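Bin cell notebook, Mavville lab
13 April 2020
Entry by: L. Sârbu
Present: T. Pollock, B. Haworth (afternoon only)

Carried on with the teleop demonstrations for the bin task. Goal for the week is still 136 usable demos from two operators, Torquil and me. Ignacio wants the set in Balville before he restarts training, so anything with a sync fault gets thrown out on the day and is not patched later.

Startup. Arm homed without complaint. Gripper needed a second enable after the first one timed out. I have seen this before after a long shutdown and have not found the cause. Wrench offset rezeroed with the gripper hanging free, then again at the bin pose. The two values did not agree in y, so I kept the one from the bin pose and wrote it into the session header.

Mapping. We dropped the hand controller scaling to half for the last part of the approach. At full scale Torquil was overshooting on yaw and then correcting twice, and the corrections end up in the data as if they were part of the skill. Half scale makes the approach slower but the path is much cleaner in the plots. Clutch stays on the foot pedal. Brenda tried the thumb button and did not like it – her grip on the controller shifts each time she presses.

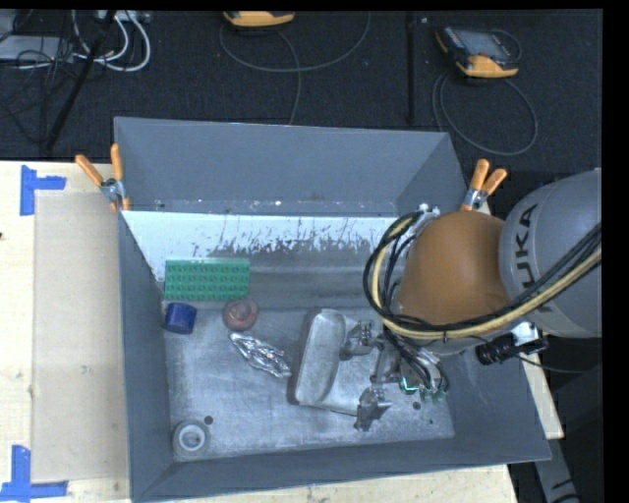

Approach direction is the main thing I want to settle before we record more. Sebastian's rule from December was to come straight down over the part in every case and turn the wrist at the last moment. For the tray piece this is a poor rule. With one finger over its upper part and the other standing by the bottom right edge, the operator has a rim to work against, and the flat side of the piece is toward the gripper while the trough is on the far side. I would take that as the standard pose for this part and let the operator make small moves from there. The crumpled silver item should get its own note, as its shape gives no fixed edge to refer to. For the block with the bumps, top down is fine.

Force. Limit on the arm is set to 60 N for now. Torquil wants it lower. My view is that a lower limit trips on every light touch with the floor of the bin and ruins the take. Left as is until we have looked at the wrench plots together.

Logging. Okik recorder is running on the second machine again. It dropped frames twice before lunch, both times while the disk was being copied. Stopped the copy, no drops after that. Longest take so far is 1,920 samples, which is too long for this task; most of it is me waiting with the clutch in. Trimming rule: cut everything before the first pedal press and everything after the gripper has opened and moved clear. Pascu script does the first cut correctly. The second cut is still done by hand.

Labels. Agreed with Brenda to mark each take as clean, corrected or failed. Corrected means the operator closed, opened and closed again on the same part. We keep the corrected ones in a separate folder. Ignacio may want them for recovery behavior, he has not said.

To do
– Move the second trim into the Pascu script (me)
– Write up the tray approach as a short operator note, send to Sebastian
– Repeat wrench zero at three bin poses and compare y
– Torquil: check the pedal debounce, two double presses in the log
– Ask Ignacio if he wants joint torques at full rate or downsampled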